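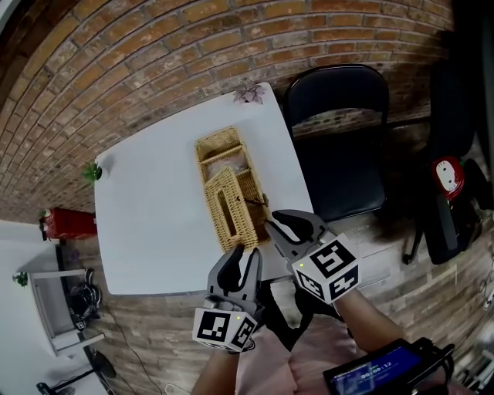
Should you decant a cheap red? Most of them are better for it, and the rough ones improve the most.

I say this as somebody who spent years thinking decanters were for people with a second fridge. Then Sylvie Ouellet came to dinner in March with a bottle of something inky from a co-op whose label had a badger on it, took one sip, made the face you make when you step on Lego, and asked if I owned a jug. I own several jugs. We used the one I keep for gravy (washed, Sylvie, I promise) and left it on the bench while the lamb rested.

An hour later it tasted of plums. Before that it had tasted of pencil case.

I've now done this with 12 bottles, all of them cheap, and kept notes on the back of the gas bill. The young shiraz and the grenache came good nearly every time. The merlot didn't care. One elderly cabernet, a present from Tien-fu Chang that I should have treated with more respect, was gorgeous for ten minutes and then lay down and died in the jug, colour and all. If a wine is old, pour it and drink it. I have apologised to Tien-fu.

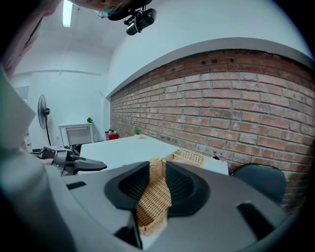 The other thing I learned is that the shape of the jug matters less than the shops would like. I borrowed a proper swan-necked decanter from Amber Vandenberghe, who got it as a wedding present and has been trying to lend it to people ever since, and ran it against the gravy jug with two halves of the same bottle. My neighbour and I couldn't pick them. The swan did dribble down its own neck onto my good tablecloth, so on laundry grounds the jug wins. It also took me most of a morning to dry the inside of the thing with a tea towel and a chopstick.

Pour it in hard, by the way. All that business with the candle and the steady wrist is for bottles with a crust of sediment in them, and a wine you bought next to the bread hasn't got one. I go from a fair height and let it splash. There's a bit of froth, it goes away, and then you put the jug somewhere an elbow can't find it. 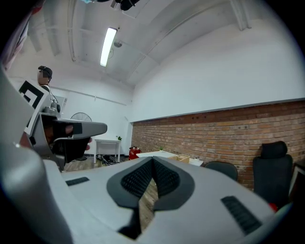 How long can it sit in the jug? Two hours is plenty for most, and anything left over should go back in the bottle with the cap on.

It'll be all right the next night, a bit flat the one after, and by then it's for the casserole – mine has become noticeably boozier this year.

Next up is rosé, which Sylvie says is a waste of a jug.

Filed under: Plonk, Kitchen table tastings

Print this post | E-mail this to a friend

3 comments

Ching-wen Kao
I use a blender. Ten seconds, lid on. My father-in-law left the room but he came back for a second glass.

Nima Vahidi
Does it do anything for whites? I've got a chardonnay here that smells like a struck match and I'm not tipping it out on principle.

Amber Vandenberghe
Keep the swan. Please.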